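Quiet Pipes: A Conversation With an Acoustic Consultant in Clinbridge

Plumbing noise is the complaint that building managers in Clinbridge hear most often after parking. Skilten, a small acoustics office on the north side of the city, has spent much of the past year on one address: the Kelemen, a converted warehouse with 293 apartments. We spoke with the firm's lead consultant on a Sunday, the only day the meeting room was free.

The consultant began by separating two problems that tenants tend to report as one. "Supply noise is high in pitch and comes from velocity and pressure. Waste noise is lower and comes from water hitting the pipe wall at a change of direction. The complaint form says 'loud pipes' in both cases, and the repairs have nothing in common."

At the Kelemen, the supply side was dealt with first. Pressure at the lower floors was above what the fill valves needed, and a reducing valve on each riser took care of most of the hiss. The work was finished in September. Complaints fell, then leveled off.

"What was left was structure-borne," the consultant said. "A pipe clamp screwed straight to a stud turns the wall into a loudspeaker. You can wrap the pipe in anything you like and the clamp will still carry it."

The survey team opened walls in two units to confirm this. In both, the vertical waste pipe was held by rigid metal clamps, and at one floor penetration the gap had been packed with mortar — the drawings called for a flexible sleeve. The office then logged 359 flushes over the following weeks, with an accelerometer on the wall and a microphone in the bedroom next door. The two signals tracked each other closely in the low bands.

Asked how the measurements were taken, the consultant was particular about background level. Readings were made after 11 p.m., with ventilation running at its night setting. Anything recorded while the elevator was moving was thrown out. "If you can't say what the room sounds like with the water off, your number for the water is worthless."

Software came up next. Skilten uses Imusico, a package originally sold to recording studios, to sort the recordings by frequency band. It has no template for building work and the export function is slow. "It opens a long file without crashing. That was the whole selection process."

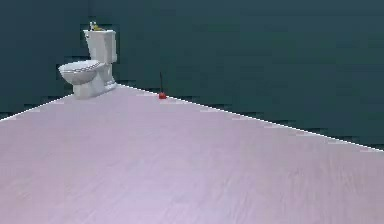
Bathroom layout matters more than pipe material, in the consultant's opinion, and it is settled before an acoustician is hired. A fixture in a corner has two walls near it, and either may have a bedroom on the other side. With the tank set against one of those walls, as on the white toilet between the teal walls, the first question is whether the tank touches. "Leave a small gap or put in a resilient pad. Then look at the lid. Small things kept on top of a tank can buzz when it refills, and I have had a bottle show up in a spectrum as a clean little peak." The pedestal is the other contact point, and on a framed floor it needs an isolating gasket below it. Caulk should stay soft after curing.

The repair specification for the Kelemen calls for rubber-lined clamps throughout, sleeves at every floor penetration and a second layer of board on bedroom walls that back onto a riser. The clamp order alone comes to about 1,000 pieces. Work goes stack by stack, from the top floor down, and each stack is out of service during the day and back on by 6 p.m.

The consultant declined to predict a final figure in decibels. "We will measure the first stack when it is closed up. If the low bands haven't moved, we stop and open it again."

Tenants on the first stack have been given notice, and the second will be scheduled after the readings are in.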